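I have come round, rather late in life, to the wooden box with a see-through lid and far too many compartments. Niilo Halonen gave me my first one in September, and I've been a bore on the subject ever since.
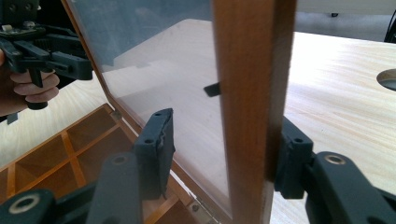
A drawer lets you forget what you own -- a divided box keeps asking whether you still want it. I like a proper hinge, too, and a lid you have to lift with a bit of care.

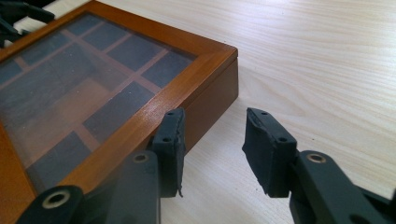
Should you dust the glass every day?

Once in a while is plenty, with a dry cloth, and a few specks never hurt a button or a shell.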